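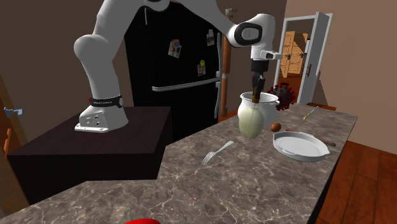 Does it make a difference whether dried beans are soaked before they are cooked? Soaked beans cook faster and more evenly, though fresh-crop beans will soften well enough without it.

4. Soaking, salting and the long simmer

4.1 What the cooks told us

The question above was the first one we put to every household in the Letitz valley, and it got the longest replies of anything in the interview. We had allowed a few minutes for it. Several cooks were still talking when the kettle had boiled twice, and two of them sent us home with a bag of beans so we could try their way against a neighbor's. Of the 40 households that took part, nearly all soaked their beans at least part of the time, but they meant very different things by it. For some, soaking was a full night in cold water on the windowsill. For others it was a quick boil in the morning, with the heat turned off and the lid left on until lunch had been cleared away. A smaller group, mostly in the upper villages, put the dry beans straight into the soup and let the whole thing go until evening.

We were delighted by how closely these habits followed the age of the beans. Households that grew their own and ate them within the year were relaxed about soaking. Those that bought from the market in Fotgate, where a sack may have sat through two summers, were strict about it. One cook put it plainly: with her own beans she forgets the water, and with bought ones she never does. Barbu (field notes, May) heard almost the same thing at the far end of the valley, from people who had no reason to know each other.

4.2 The bean

Nearly all the cooking described in this section uses Avram, a pale, medium-sized climbing bean with a thin skin and a mild, slightly chestnut-like taste. It has been kept going from saved seed for as long as anyone in the valley can remember. Avram is forgiving in most ways, but it has one weakness that every cook mentioned: the skins split if the water moves too hard. A rolling boil will strip half a batch in the time it takes to peel the potatoes. For this reason the local word for cooking beans is a different word from the one for boiling anything else, and the closest we can come to it in English is "to leave them breathing." We have kept to "simmer" in what follows, with some regret.

The older sacks from Fotgate contain Avram mixed with at least one other white bean. The two are hard to tell apart when dry and easy to tell apart when cooked, as the second type stays firm in the middle long after Avram has gone creamy. We sorted by hand where we could. Readers who have sorted beans by lamplight will know how far to trust us.

4.3 Kitchen trials

To see which of the reported habits mattered most, we ran a set of trials in a rented kitchen behind the Letitz post office. Each batch used 150 grams of dry beans from one of two harvests, the current one and the one before. The beans were covered with cold water from the village main, which is quite hard, and cooked on the same Umex burner at its lowest steady flame. Beans were tasted by two people, Trịnh and Barbu, who did not know which batch was which. A batch was called done when both tasters found no chalky center in any bean on the spoon.

The local soup pot is deep, straight-sided and lidded, and holds four liters when filled to a finger below the rim. Families are attached to them, and a good one gets handed down. We borrowed two for the trials and promised to return them unscratched.

Figure 4. A white cooking pot on a kitchen countertop, with a slightly rolled rim and a small side handle (computer rendering).

The kind of pot in Figure 4 is common enough in the town flats, and people there who had moved down from the villages said that it took some getting used to. Most of their complaints were about heat. A pot loses it quickly when the lid is lifted, and a cook who likes to look at her beans will add a good deal to the cooking time. We did not test pot material in any organized way, and would love to see someone take it on.

4.4 Results

Age made the largest difference, just as the cooks had said. Current-harvest beans that had been soaked overnight were done in a little over an hour. The same beans cooked from dry took roughly 100 minutes, and the tasters slightly preferred them – Trịnh noted a fuller, sweeter broth, and Barbu wrote only "this one" and underlined it. With the previous year's harvest the picture changed completely. Soaked, the beans came round in their own time and were perfectly good. Unsoaked, they cooked unevenly, with soft and chalky beans in the same spoonful, and by the time the last of them had given in the first had fallen apart.

The quick morning boil fell between the two. It worked nearly as well as the overnight soak on current beans and noticeably less well on old ones, where the skins tended to wrinkle and come loose. Cooks who favored this method were not surprised to hear it, and most said they used it only when guests had turned up.

Salt gave us the most enjoyable arguments of the whole project. A firm majority of households held that salt must never touch beans until they are soft, and some felt this strongly enough to take the spoon out of Barbu's hand. In our trials the opposite held. Beans soaked in lightly salted water had fewer split skins and reached the same tenderness no later than the others. The seasoning went right through, too, where late salt stayed in the broth. We repeated these batches more often than the design called for, partly to be sure and partly because we had started eating them for supper.

Acid is another matter, and here the cooks were right to be careful. Sour cherry leaves, vinegar or fermented bran water added at the start kept the beans firm for the rest of the afternoon. Added at the end, any of them brightened the soup wonderfully. Two households add the bran water in the middle on purpose, to stop the beans where they want them, and keep a second pan of plain beans going beside it for thickening. It is a clever trick that we have not found described anywhere else.

4.5 Limits of the trials

All of the trials used one water supply. Hard water is known to slow the softening of beans, and the upper villages draw from springs that may well be softer, which could go some way toward explaining why cooks there skip the soak and get away with it. We brought down two jugs of spring water near the end of the season and cooked a single batch in each. Both were done early and both were delicious, but two batches are too few to report as a result. Storage is also treated loosely here. We knew the harvest year of each sack but not whether it had spent the summer in a cool cellar or under a hot roof, and several cooks believe the roof does more harm than the extra year. Section 5 takes up storage in more detail, beginning with the cellars on the north side of the river.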